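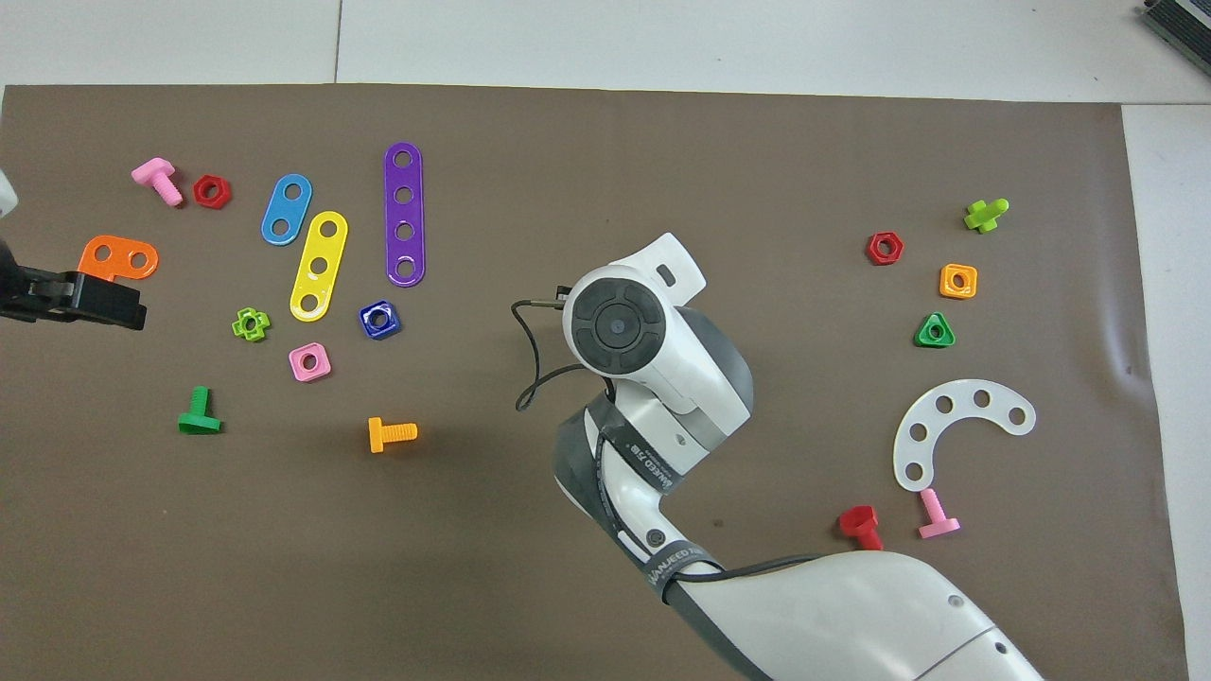 Sorting Plastic Construction Sets: Questions of Thread, Hole Spacing and Color

Ylva Dalen maintains the toy construction stock at the Clandmont lending library, where 176 sets circulate to families, schools and clinics. We spoke on 03/05/2024 about how mixed plastic bolts, nuts and perforated strips are checked between loans, and about which parts fail first.

The work is done on a mat. Dalen prefers a plain brown or taupe surface to white. "Yellow and light blue both wash out on a white table under our lamps," she said. "On a mid-tone mat you can pick out every color, and a nut dropped from low down stays where it lands." Parts are tipped out and spread until none overlap. She does not sort by color at this stage. The first pass separates strips from fasteners, and the second separates bolts from nuts.

Strips are graded by hole count. A two-hole strip, a three-hole strip and a four-hole strip from the same maker should share one hole spacing, and the test is to stack them and drop a bolt through the matching holes. "If the bolt leans, one of the strips has warped or came from another set," Dalen said. Warping is most common in the longest strips, and she traces it to hot-water washing. The library now washes at hand temperature and dries the strips flat.

Color is a poor guide to length. In the Polák sets, which make up the larger share of the collection, a given length has been issued in different colors over the years. Dalen's inventory sheet therefore records hole count first and color second. Replacement strips are matched on the first column only, unless the borrower is a clinic that uses color in its instructions.

The nuts take longer. Shapes in use at the library include hexagonal, square and a cross form with four rounded lobes. All are meant to run on the same thread. "The outside shape is for the hand," she said. "A child with a weak grip will often manage the cross one first. The hexagonal nut turns in the fingers more easily than the square, but the square one holds still against the table." Each nut is run by hand down a reference bolt kept in the drawer. It has to travel the full length of the threaded shank without binding. A nut that stops partway is cleaned with a dry nylon brush and tried again, and then discarded if it stops in the same place.

Bolts are inspected at the first turn of thread, where chewing and cross-threading leave marks. Heads are rarely damaged. Dalen has a stock of 600 spare bolts, bought from Grelura when that firm closed out its line in December, and expects them to last several years.

Plates with round holes are checked for cracks running from the hole to the nearest edge. She flexes each plate once in each direction under a lamp. A crack that reaches the edge means the plate is withdrawn. One that does not is noted on the sheet, and the plate is checked again on its next return.

The count at the last full inventory was 3839 parts, of which 3303 passed without cleaning or replacement. Asked whether the remainder was high, Dalen said it depended on what was included. "Most of that is dirt in the thread. Modeling clay, mainly. I would not call it wear."

She is less satisfied with the storage. The Plollitz trays now in use have compartments sized for the older, shorter bolts, and the current ones have to be laid diagonally. A deeper tray has been ordered for testing. Until it arrives, bolts go out in a drawstring bag with the part list folded inside.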